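Chapter 7
Watching a Robot at Work

7.1 An open day at Asten

The first six chapters dealt with the parts of a robot arm one at a time: links, joints, motors, sensors and the gripper. In this chapter the parts are put together and given a job. We begin with a visit, as most people first meet a working arm at an open day or a trade demonstration, and a demonstration is a good place to learn what to look for.

The training centre at Asten opens its doors to the public every January. At the last open day 327 visitors came through. The programme had 3 stations. At the first, visitors could move an unpowered arm by hand and feel how each joint turned. At the second, an arm called Dobre stacked blocks on a fixed table, repeating the same movement all day. The third station, Peva, had no arm in the room. It was a large screen showing a simulated kitchen, and most of this chapter is concerned with it.

Peva is a set of practice tasks. In each one, a simulated arm must deal with a named item on a kitchen worktop while other things stand nearby. The items are chosen from a library of 241 models called Menus. Some belong in a kitchen and some do not. The software picks them without regard to what a person would keep on a worktop, so that the arm's program cannot rely on guessing what is likely to be there.

Each task starts in the same way. The base stays where it is and the arm reaches over the counter. The wrist turns until the gripper points down, and the gripper is brought close to the item before any attempt is made to close the fingers. This stage is called the approach. It is often the longest part of the task, and it is where most of the planning is done. With a long item, the program must choose a place along its length as well as an angle for the fingers. A point near the middle is a common choice — the weight is then shared between the two sides, and the item is less likely to tip when lifted.

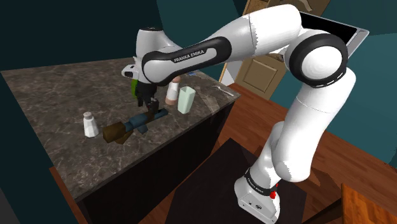 Leontine asked why the centre bothered with a simulated kitchen when it had a real arm stacking blocks a few steps away. She had travelled to Asten to see machines, she said, and a screen could be watched at home. The blocks had at least made a noise when they were put down.

Her question is a fair one, and the demonstrators gave two answers to it. The first was time. A simulated task can be run again as soon as it ends, with the items in new places, and many copies can run together. The second was damage. A program at an early stage will drive the gripper into the worktop or knock over whatever stands beside the target. On a screen this costs nothing. On a real arm it may mean a bent finger and a morning lost to repairs.

There is also a price to pay. Surfaces in a simulation are simpler than real ones, and contact between finger and object is only estimated. A grasp that holds on the screen may slip in the workshop. We return to this problem in Section 7.4.

7.2 What to look for

When you watch a demonstration, real or simulated, keep a short written record. Note where the base is fixed and how far the arm has to reach from it. Note what stands close to the target, and whether the forearm passes over anything tall. Watch the wrist as well as the fingers — beginners tend to look only at the gripper and miss the turn that comes before it.

Before reading on, look back at the diagram of joint limits in Chapter 4. You will need it for the first exercise.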